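Cluder Trial – Progress Report to the Holtwood Fund
January 2018
From: Jovita Nava
To: Uriel Bañuelos

Hi Uriel,

You asked for something you could read over a cup of coffee, so I've left the long tables with the team and I'm just going to tell you how it's going. Short version: we like the Cluder kit more than I expected to, we have one big gripe with it, and we're still inside the budget you gave us.

Where we are

When you signed off on the grant, the plan was to find out if a small team like ours could buy an off-the-shelf simulation kit and get useful bedroom-tidying practice out of it before spending real money on hardware. Cluder was the one we picked, partly on price and partly because the Görtz people said they'd answer the phone (they do, mostly!). The kit gives you a library of rooms, a library of household stuff to scatter around in them, and a two-fingered arm on a pedestal that you can park wherever you want.

Setup took longer than the brochure says. The installer wanted a graphics driver that our older workstation didn't like, and I lost most of a week to that. Once we moved everything over to the newer machine it went smoothly, and I haven't had to touch the install again. If you fund another group to try this, tell them to check the driver list first.

We've now logged 559 runs in the bedroom set, and 311 of them ended with the object where we asked for it. I know that doesn't sound like a number to throw a party over. But the early runs were awful, with the arm nudging things off the furniture left and right, and the later ones are where nearly all the good results are. I'd rather give you the whole pile than just the pretty end of it.

What the work looks like day to day

Most of our time goes into the nightstand jobs. You choose a room, you choose what gets dumped on the furniture, and you give the arm one thing to pick up. I like these layouts because they're messy the way a real kid's room is messy, and the odd mix of stuff makes the arm deal with long handles, flat things and lumpy things all in one spot. The saucepan has become our standard test piece. Its handle is long and thin, it swings out to the side of the wrist when the pan is lifted, and if the arm's path is sloppy the handle will sweep whatever is next to it. The toy mallet is nearly as bad for the same reason. The phone is flat and dark, and when it ends up behind the arm's lower link it's a pain to get at from where the pedestal sits.

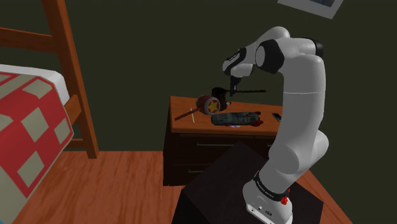
What I like about the kit

The rooms are good. Wood grain, a quilt on the bed, a picture hung a little crooked on the wall – somebody cared about this stuff, and it means our vision code has to cope with a background that isn't plain gray. Swapping objects in and out is quick, and you can save a layout and come back to it later, so when a run goes wrong I can load up the very same mess and try again.

The replay tool is also great. You can scrub through a run slowly and see the moment where the fingers closed too early or too late. I've fixed more bugs with that one window than with all our log files put together.

And support has been decent. I sent Görtz 8 tickets since we started, and 2 are still open. The rest got real answers from a person who had clearly read what I wrote.

What I don't like

Here's the gripe. Contact between the fingers and thin handles is jumpy. Sometimes a grip that should hold just slides, and sometimes the object sticks to the fingers like it's been glued there. Both of my open tickets are about this. Görtz says a fix is coming in the next release, but they wouldn't put a date on it in writing, so I'm not planning around it. For now we keep a separate tally of runs where the grip looked fishy when we played it back, and I don't trust any conclusion about thin handles until that's sorted.

The manual is thin too. The chapter on placing the pedestal is a single paragraph, and we had to work out by trial and error how close to the furniture you can go before the elbow runs out of good options. I've written up our own notes and I'm happy to share them with your other grantees.

How it stacks up against Hernov

You asked about Hernov in your last note. We did have a go with their demo. It's faster and the physics around the fingers felt steadier to me, but the room library is tiny and you pay extra for each new pack of objects. For what we're doing, with lots of clutter and lots of variety, Cluder is still the better buy. If we were only doing grip studies on a bare table I'd probably go the other way.

Money

We're on track. The license is paid for the full term and the only surprise was an extra drive for storing replays, which eat up space like you wouldn't believe. I covered it from the supplies line and the receipt is in the shared folder.

What's next

In February I want to move on from single pickups to two-step jobs, where the arm has to shift one thing out of the way to get at another. I'd also like to try the pedestal in a couple of other spots, further from the bed, and see how much that helps with reach. If the new release shows up, we'll rerun the saucepan jobs first and I'll send you the before and after.

One thing I need from you: a yes or no on renewing the support plan. It's a separate charge from the license, and with those tickets still open I'd hate to let it lapse. Call me if it's easier to talk it through.

Thanks as always,
Jovita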